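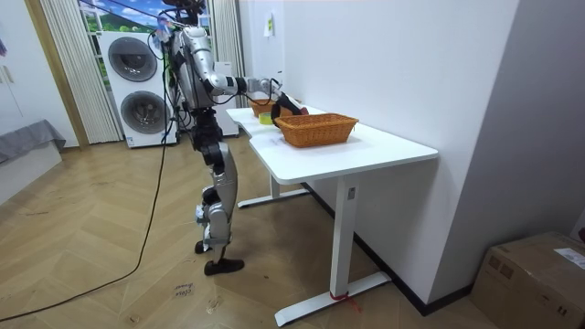
Overview

Primine Open Day Sorting Set, release 2. Recorded during the Kohlhase open day at the Brurnel site in July. Published 5 September 2020. Maintainer: Setsuko Maruyama. Labelling and checks: Wálter Chávez.

The set covers a tabletop sorting demonstration shown to three groups of visitors. A humanoid robot stands at one end of a long white desk and moves objects into woven baskets. The same demonstration was repeated for each group with small changes to the layout. Visitors asked for particular objects, so the order of picks is not balanced and should not be treated as random.

Contents

The release holds 1,618 clips. A clip starts when the hand begins to move towards an object and ends when the hand is clear of the desk again, or when the operator stops the attempt. Stopped attempts are kept and carry the value "stopped" in the outcome column.

clips/ video, one folder per visitor group
joints/ joint positions for each clip, same base name as the video
index.csv clip name, group, object, target basket, outcome
notes.txt operator's remarks, lightly edited for spelling
skarkix.cfg settings used for export

Joint positions are sampled at 10 Hz. Video runs faster, and the timestamps in joints/ refer to the start of the clip, not to the wall clock. The Skarkix exporter rounds timestamps to the nearest millisecond. Release 1 used the wall clock and its files cannot be mixed with these.

Views

Most clips have a fixed view of the workspace and a head view. The fixed view takes in the robot, the desk and a good part of the room, with the power cable running over the floor. Anyone cropping it for training should leave a margin on the robot side of the desk, as the elbow travels further out than the hand. The head view is tighter and is the better one for grasp work. A few clips in the first group have the fixed view only; the head_view column in index.csv is set to 0 for these.

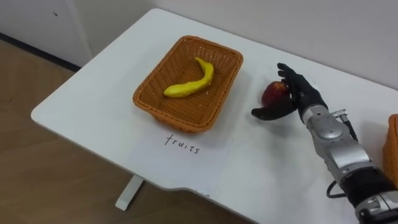
Target baskets are recorded by category name, in lower case, with no position attached. Baskets were moved between groups and a left/right label would have meant different things in different folders. The category names follow the paper sheets on the desk: the basket with "fruits" written on the sheet in front of it is entered as fruits in the target column. The handwriting is thin and the paper is almost the same white as the desk top, so text detection on the raw head view is unreliable. A banana lying in the basket while the hand still has hold of the apple is a normal state for this category. Objects already in a basket are not listed again in index.csv, and users who need the basket contents at the start of a clip must work them out from the earlier rows.

Known problems

Objects of similar colour to the baskets are hard to segment.

The desk was nudged during the second group. Camera calibration for that folder was redone afterwards and is less accurate.

Object names were entered by hand. Wálter Chávez has merged the obvious variants, but "tape" and "tape roll" both remain.

Audio has been removed from all clips. Clips in which a visitor's face could be seen were left out before numbering, so gaps in the numbers are not missing files.

Use

Suitable for testing grasp detection, clip segmentation and category matching. Not suitable for measuring success rates, given the way objects were chosen. Corrections should quote the clip name and the release number.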